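22 November 2021

Glue day, finally. The new hide glue from Provari came in and I wanted to get it on some test joints before the shop gets any colder, so the bookbinding press can wait another week (sorry to whoever left the half-finished Givik atlas in it, I moved nothing, I promise).

Soaked the granules overnight in the small jar, then warmed them up slowly in the double boiler. Last batch I rushed and it smelled like a wet barn for two days. It went stringy much faster than the old stuff, so I thinned it twice with a splash of warm water. Wrote "thin" on the lid in pencil, which will rub off, so I'm writing it down again in this book: THIN IT.

Cut 10 strips of the maple offcuts and planed the faces. Half got glued straight from the plane, and the other half I scuffed with 300 grit, to settle the argument we've been having since June. My money is on the planed ones! Clamped everything up and wrote the times on blue tape.

Space is the usual headache. I'd love one long surface where the clamps can sit overnight without anyone needing to shuffle them.

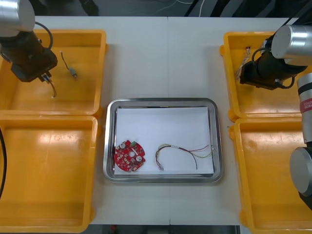 White table, yellow bins and the steel tray.

Back to the glue. Squeeze-out was nice and even on most of the strips, though one crept sideways while I was tightening and I had to back off and start over. I've put a cross on that one and won't count it. Wiped the rest with a damp rag (use the gray rags, the blue ones shed lint into everything).

The Ó Dubhghaill fiddle case still needs its lid reglued and I'm not touching it until these come out of the clamps. The old glue on it flakes off if you breathe on it. I got a good edge clean with a warm palette knife and a lot of patience, then quit while I was ahead.

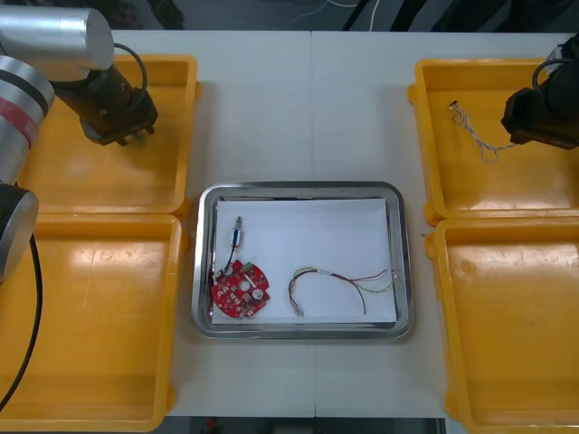
Trays in two pairs, steel tray in the middle.

Supplies: we're down to the last bag of the Prostton clamp pads, and they've gone up again, 278 for the big box. That's silly money for cork. I have a sheet of cork left over from the pinboard and a sharp knife, so I'll cut a few and see if they mark the maple.

To do next: unclamp, label both ends of every strip, break the planed ones first. Buy distilled water. Find the lid to the double boiler, it was on the windowsill this morning.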